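Occupancy figures for Verville, revisited

The regional plan for Verville still assumes 2000 bed nights a month in high season. I went through the June returns with Kavitha Fernandes, who keeps the register for the smaller guest houses, and the total falls well short of that.

Part of the gap is a matter of method. The Zekulier district reports rooms, whereas the plan is written in beds. Converting at 2 beds per room overstates the older houses, where singles are common. Of the 30 houses on the register, 29 filed a return. The missing one is the Cabello, which closed its upper floor in spring.

Day visitors are a separate problem. They come in on the Skevent ferry, eat lunch and leave by the 5 pm sailing, and the plan treats them as overnight guests in the tax forecast.

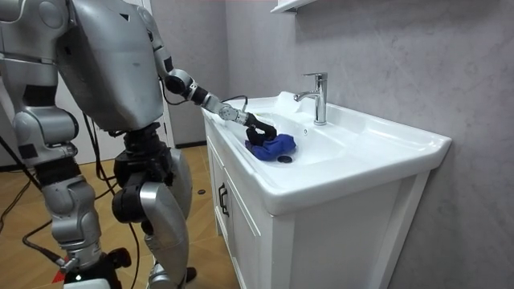
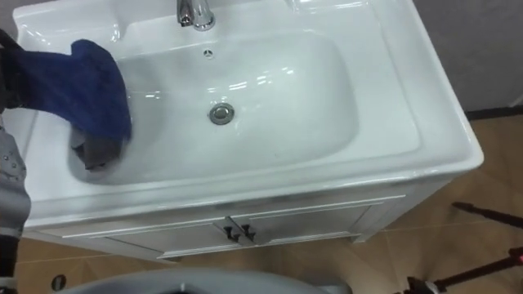
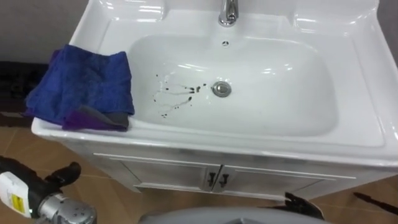 White washbasin, blue cloth in the first two.

What the levy would raise

Recalculated on beds let, the levy covers the quay repairs and nearly half of the signage. The brochure would need other money.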